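We use cookies to keep this site running and to see which threads get read. Accept all | Manage choices

Search posts, people, tags

Arash Rashti
2026-01-12

Right, small home project thread. The old pale wooden panel from the Plendcombe flat is finally getting used for something. It's been behind my wardrobe since October and I have moved it more times than I've moved my own bed.

Some history for anyone new — it came off a built-in desk when we cleared the place out. Adhiambo Mollel wanted it for shelves, measured her alcove, and it was 4 cm too long. She wasn't up for sawing it. I wasn't up for sawing it either, so it came home with me.

Plan is a fold-down worktop in the box room. I've got a wall 325 cm long in there doing absolutely nothing except holding up a calendar from the Banimlow garden centre.

Got brackets from Leinonen, 19 quid the pair. Bit steep! But they lock flat and they don't rattle, and the cheap ones I tried last year rattled every time a bus went past.

First job was cleaning it up. Soapy cloth, then a dry one, then left it alone overnight. There was a coffee ring I'd made peace with and it came off anyway, so that was a nice surprise.

Then a light sand with the grain, very fine paper, barely leaning on it. I did the edges first (I always do the edges first, no idea if that's right, my dad did it that way). 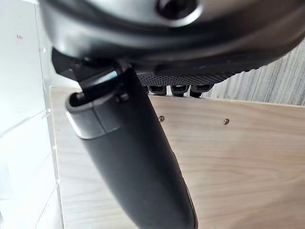
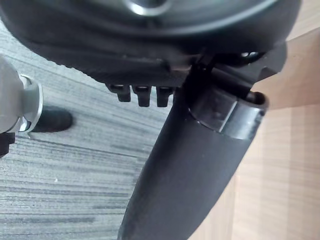 PART TWO: OIL OR WAX

Lots of you had views on this last time so let's have it out. I've got half a tin of Hikesska hard wax oil left from the chopping board and I'm minded to just use that. It goes on thin and doesn't stink the house out.

Adhiambo says plain wax, because you can touch it up without starting over. She's probably right, but I'd have to go and buy wax, and the tin is already in the cupboard looking at me.

Did a test patch on an offcut last night. One coat, wiped off after ten minutes. It's gone a shade more yellow than I'd like but the grain looks lovely — soft and wavy, a bit like sand when the tide's gone out.

Someone asked about height. I'm going for 32 cm below the window sill, so I can stand a mug on the sill and still have my elbows somewhere sensible. My neighbour reckons that's too low. My neighbour is very tall.

Question for people who've put up fold-down tops: did you fix a batten to the wall first, or go straight in with the brackets? The wall is old plaster over brick and I don't trust the top inch of it one bit.

Leaning towards a batten. It'd be painted the same as the wall so you'd hardly notice it, and it gives me something solid to screw into if a plug decides to spin.

Also need a catch to hold the thing up when it's folded. Magnets? A hook and eye? I had a magnet on the airing cupboard that gave up after a month, so I'm a bit wary.

Going to give the underside its first coat tonight, which leaves the top for tomorrow. Batten suggestions below please, and if anyone near me has a long spirit level I could borrow, shout!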